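Visit to the Mazza salt works, Rultarstead
22 September 2023

I'd wanted to see inside the Mazza works ever since I bought a bag of their coarse salt at a Christmas market and finished it before Easter. They open the gates to visitors twice a year, once in February when it's too cold for anybody sensible, and once in September. I went for September. It was a cracking day out and I've tried to get it all down before I forget the bits I scribbled on the back of my ticket.

## Getting there

The train only goes as far as Basville. From there it's the number 36 bus, which takes the long way round by the estuary, and if you sit on the left you get the mudflats and all the wading birds for most of the ride. Get off at the chapel and walk down the hill towards the water. You smell the place before you see it - a sort of clean, boiled seaweed smell, much nicer than that sounds.

Entry was free but you had to book. Tea was extra and worth it.

## The pans

We were met at the gate by Delia Valdebenito, who runs the pan house and has done the job long enough to have opinions on every rivet in it. She took us first to the sea wall to look at the sluice. They only let water in on the big tides, when it's at its saltiest after a dry spell, and then it stands in a settling pond until the silt drops out. The pond was flat calm and very green. I asked if anything lived in it and was told shrimps, and then, a bit later, that the shrimps have never got into the salt, thank you.

After that comes the part I'd really come for. The pan house is a long low building with slatted sides, and when they slide the door back the steam rolls out over your shoes. There are two big pans in there, side by side, and you walk between them on a raised boardwalk. My glasses fogged up at once! Everyone's did. We all stood there wiping them on our jumpers while Delia carried on talking.

Once you can see again it's mesmerising. The brine barely moves. The crystals start on the surface as tiny flat squares, then each one sinks a little under its own weight and grows another rim round the top, and so on until you have a hollow upside-down pyramid the size of a fingernail. If somebody bumps the pan, the whole lot drops to the bottom and you get ordinary fine salt instead. So there's no running on the boardwalk, and there's a rather stern notice about it.

They rake the flakes to the side with long wooden rakes, very slowly, and lift them into draining baskets. I had a go at raking (they let you try on the smaller pan) and it's far harder on the shoulders than it looks. I made a furrow. Delia un-made it.

## Drying and sorting

Next door is the drying room, warm and quiet, with shelves up to the ceiling. I could have stayed in there all afternoon. The salt is spread out on trays and turned by hand, and you can hear it - a faint ticking as it dries, like a car engine after a long drive.

Tolera Belay looks after the sorting and the tasting, and his was my favourite part of the tour. He had us try three kinds one after another off the end of a wooden spoon: the first rakings, the last rakings, and the scrapings from the bottom of the pan, which are bitter enough to make your ears move. The bitterness comes from magnesium, and most of the skill in the job lies in knowing when to stop boiling before it starts coming out with the rest. He does it by looking at the colour of the foam. He tried to explain what he's looking for and I nodded a lot.
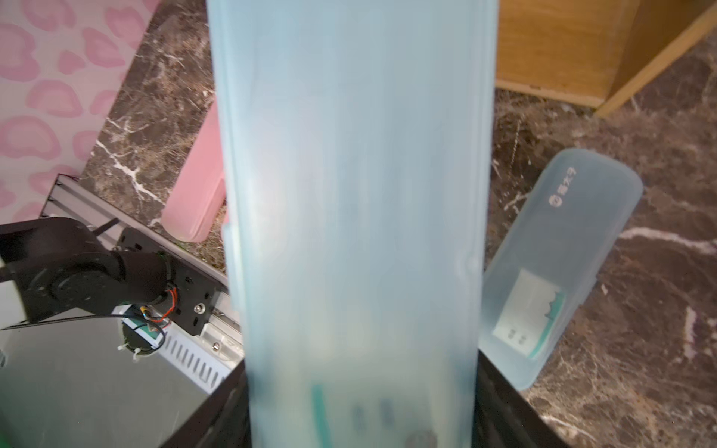
*Pale blue plastic boxes, one large and one small.*

We were also given a slice of tomato with the first rakings on it, and I'm not going to go on about it, but I did go back for another.

The smoked salt is done in a brick shed at the far end of the yard over oak chippings from a boatbuilder up the estuary. It wasn't lit when we went round, though the walls are black right up to the roof and your coat smells of it for the rest of the day. Mine still does.

## The museum room

There's a small display upstairs with old rakes, ledgers and a model of the village as it was when there was a pan on every bit of shore. The best thing in it is a page from a wages book where someone has drawn a very good heron in the margin. I also liked the old sacks with the name of the barge Akirow stencilled on them. She used to carry the salt across to Basville before the road was built, and there's a painting of her on the stairs in what looks like dreadful weather.

The stairs are steep, by the way, and there's no lift. The pans, drying room and shop are all on the flat.

## The shop

It's a hatch in the wall of the packing room, really, and cash was quicker than card as the signal kept dropping. I came home with a 900 gram bag of the coarse, a little tub of the smoked, and a jar of salted caramel which I'm told will keep for months once opened. We'll see.

I caught the bus back with a couple from the tour who were already planning to make their own in a roasting tin. Delia had told them it can be done, if you don't mind your wallpaper coming off. I'm tempted to book for February, cold or no cold, as they say the steam is so thick then that you have to follow the handrail.

Bring a spare cloth for your glasses and wear shoes you don't care about. The boardwalk leaves a white tidemark that I haven't managed to shift yet.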